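Unit 3: Comparing Grippers in Simulation
Course handout, Introduction to Robot Handling 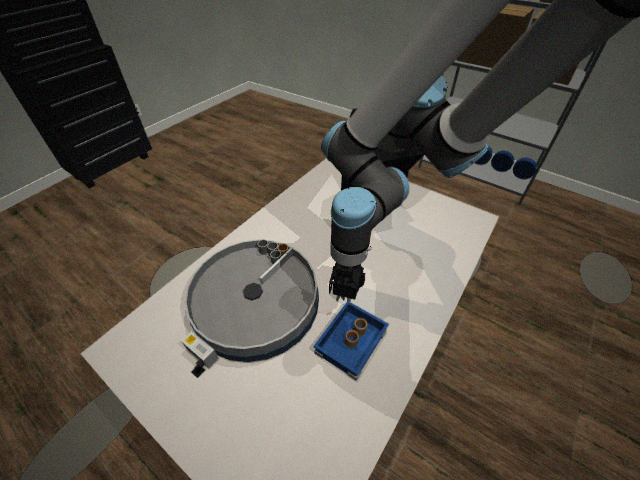

Duyên Sầm asks whether a gripper comparison carried out in simulation tells us anything that will hold on the real arm. The short answer for this unit is that it tells us a good deal about reach, approach and clearance, and rather little about friction. Students should keep the two kinds of result separate in their reports.

Purpose of the unit

The unit compares 2 parallel grippers on the same arm and the same task. The first is the Prometine, with straight fingers. The second is the Plerov, with longer fingers and a narrower tip. Both are supplied as models with the course files, and both are mounted at the wrist with the fingers pointing down. The arm, the table and the starting pose stay the same throughout.

The task

Small hollow cylindrical parts are to be handled between a circular feeder tray and a shallow blue tray with raised rims. The rims matter more than students tend to expect. A part resting well inside a tray can be approached straight down with the fingers fully open. A part close to a rim leaves less room on one side, and the gripper may have to be turned about its vertical axis before it descends.

The same applies where parts stand next to one another. An open finger needs free space on both sides of the part, and a neighboring part takes up that space as surely as a rim does. Students are asked to choose the finger direction for each grasp and to write the choice down before running it.

Procedure

Load the Skiltmont scene file and confirm that the Prometine is selected in the tool menu. Move the arm to the hover pose above the blue tray. Check the clearance between the fingertips and the rim in the side view, then run the full set of grasps without changing the speed setting. The set contains 1,990 attempts and should be left to finish. Partial logs will not be accepted.

Repeat the set with the Plerov. The tool offset must be changed when the gripper is changed. If the old offset is kept, the longer fingers will be driven into the tray floor, and every later result in that log is without value.

Recording results

Each attempt is logged as a grasp, a miss or a contact. A contact is any touch between the gripper and a tray, a rim or a part other than the target, even when the target is then lifted. Earlier groups often counted these as grasps, and their figures for the two tools could not be compared.

Report the results by part position as well as in total. A single success rate hides the difference between parts in open space and parts near a rim - and that difference is the main subject of the unit.

Friction and the real arm

The simulated fingers use one fixed friction value. Real finger pads wear, collect dust and give slightly under load. Slip results should therefore be given in a separate table and should not be used to rank the grippers.

Reading

Ateş course notes, chapter 2, sections on tool offset and approach direction. The written report is due at the end of September.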